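Farnum Releases Flurolbridge 3, Page-Handling Software for Robots That Work With Bound Books

New version brings perception, planning and grip control into one tool, and ships with recorded runs that anyone can replay

ILTON, May. Farnum today released version 3 of Flurolbridge, its software for robot arms that open, hold and turn the pages of bound books. The release is available now to all current users, and the full planning module is included in the base install for the first time.

Paper is a wonderful problem for a robotics team. A page bends, slides, sticks to its neighbor, lifts when the air moves and springs back toward the spine the moment you let go of it. Most motion planning starts from the idea that the thing being handled will keep its shape, and a book refuses to do that from one page to the next! Flurolbridge was written for exactly this kind of material, and version 3 is the biggest step the team has taken with it.

"We rewrote the page model from the ground up," said Evdokia Kontogiannis, who leads the Flurolbridge team at Farnum. "The old one treated a page as a flat sheet with a hinge. It was fine for thin pamphlets and pretty bad for anything thick, where the paper climbs up out of the binding and rolls over. Now we fit a curved surface to each side of the book and keep fitting it while the fingers are in contact. I still get a kick out of watching the overlay bend along with the paper."

What Is New in Version 3

The page model now updates 10 times per second while the gripper is touching the book. Earlier versions took one reading before contact and trusted it until the hand backed away. With the new loop, the planner can correct the path of a fingertip while it is still sliding toward the spine, and it can back off early if the page starts to buckle.

The perception side has changed a lot, too. Flurolbridge does not read the text on a page, and it doesn't need to. It uses lines of print, rules, captions and the outlines of drawings as surface markers, and follows how they stretch and squeeze as the paper bends. That means the same settings can be used on books in any language or script. Technical books are a favorite on the team's bench, with long straight leader lines and boxed figures sitting right next to dense body text. They give the tracker plenty to hold on to, and they also give it plenty of chances to get confused, and both are useful during development.

The new occlusion mask is the feature users have asked for most. A wrist camera nearly always has some part of the gripper in its view, and older versions would now and then take the edge of a finger for the edge of a page. Version 3 builds the mask from the joint positions and the finger geometry, then removes that area from the page fit. Shadows next to the finger get a softer version of the same treatment: the software keeps those pixels but gives them less weight.

Wrist camera views of an open book with Chinese text and technical drawings, with the gripper in view.
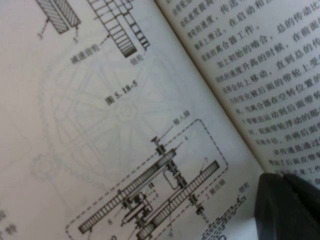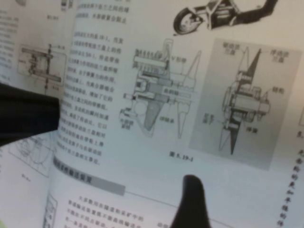

Grip control has been folded into the same loop. In version 2, a user picked a contact force at the start of a job and lived with it. The new controller sets a light force first, checks whether the page surface moved as predicted, and adjusts from there. Users can still set an upper limit by hand, and Farnum recommends doing that for anything old or brittle. The limit is enforced in the low-level controller, so a mistake in a planning script can't push past it.

Sushil Kashyap, who wrote most of the new controller, said the hard part was deciding when to do nothing.

"If the page is settled, leave it alone," said Kashyap. "Our first builds were so eager. They would see a tiny bit of curl near the spine and go back in to smooth it, and then smooth it again, and you'd have a hand fussing over a book that was perfectly fine. So there's a rest state now. The planner has to have a real reason to leave it, and the reason gets written to the log where you can go and argue with it."

A Friendlier Log

That log has become one of the team's favorite parts of the release. Every planned motion is stored with the page fit that led to it, the mask in use at that moment and the force limit. Users can scrub back and forth through a run, see the planner's view next to the wrist camera view, and change a setting to see what the planner would have chosen. No robot is needed for replay, and a regular laptop will do the job.

To help new users get going, Farnum is including 103 recorded runs with the download. They cover thick and thin bindings, glossy and matte paper, and books laid at a slant as well as square to the arm. A number of the runs went wrong, and those are marked as such in the index. Kontogiannis pushed to keep them in the set.

"A run where the page slips out is where you learn how the tool thinks," she said. "I'd start with those. Open one up, move the force limit a little, and see how the plan changes. It's a really fun way to spend an afternoon."

Working With Athanasiadis

Much of the testing for version 3 was done with Athanasiadis, a book conservation and scanning workshop that has used Flurolbridge since the first release. The workshop sent Farnum a list of 38 requests after its time with version 2, covering everything from finger speed near the spine to the wording of warning messages. All of them were reviewed during planning. The occlusion mask, the hand-set force limit and the rest state all grew out of that list.

One request that did not make it into this version is support for foldout pages. The planner can recognize that a page is wider than its neighbors and will stop and ask for help, but it can't unfold one yet. Farnum plans to keep working on this and would love to hear from anyone with a stack of fold-out maps or charts and some patience.

Changes for Current Users

Settings files from version 2 will load in version 3 with one exception. The single "contact force" value has been replaced by a starting force and an upper limit. On first load, the software copies the old value into the upper limit and picks a lighter starting force. Farnum suggests checking both numbers before running a job.

Scripts that call the old page model directly will need small changes. The flat model is still in the package under its old name and will remain there through the life of version 3, so there is no rush to move everything over at once. The migration notes list each renamed call along with its replacement.

The calibration routine for the wrist camera has not changed, and existing calibrations stay valid. Users who have swapped or trimmed their fingertips should update the finger geometry file, as the new mask depends on it. A short tool for measuring fingertips is included.

Availability

Flurolbridge 3 can be downloaded now from the Farnum user site with an existing login. The recorded runs are a separate download, and the replay tool works with or without a license key. Documentation is in English for this release.

About Farnum

Farnum makes perception and planning software for robots that handle soft, thin and flexible materials. The company is based in Ilton, where its developers share a floor with the test benches.

Press Contact

Press Office, Farnum, Ilton
Interview requests for Evdokia Kontogiannis and Sushil Kashyap may be sent through the press page on the Farnum site.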